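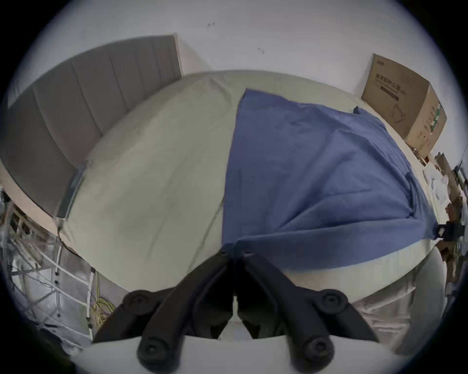

Workshop tips for first-year apprentices

Most training workshops hand out a rule sheet on the first morning. These are the things that tend to be missing from it.

Buy your own tape measure and mark it. Shared ones get dropped, the hook bends, and you will spend a day cutting everything 2 mm short. Check yours against a steel rule once a month.

Fill in your training log before you leave the bench. Assessors want dates, tasks and hours, and you won't remember them by the weekend. One line per job is enough. Zaid Sfeir, who trained joiners at Berchtold for 11 years, had his apprentices write theirs standing up, with the bench still dirty.

Ask for your off-the-job hours in writing. If your employer moves a college day, get the new one agreed in the same message.

Keep two sets of work clothes and lay one out the night before. An 8 a.m. start on a bus route is less forgiving than it sounds.

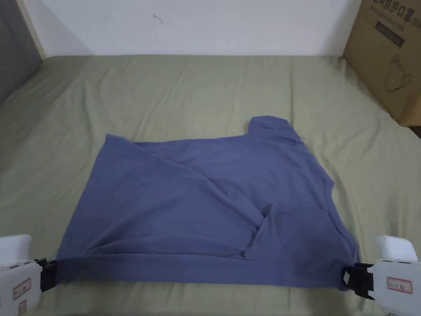

A plain cotton T-shirt goes under most overalls.

Wash oily clothes separately and leave out the fabric softener. Hang oily rags flat outdoors to dry, away from the building. Never leave them in a heap or in a pocket.

Label your chargers. In a shop with eight apprentices on the same brand of drill, they all look alike by June.

Sweep toward the door and empty the dust extractor before it is full. Turn it off at the wall first.

If you break something, say so the same day. A chipped chisel takes a few minutes to regrind, and whoever picks it up next needs to know.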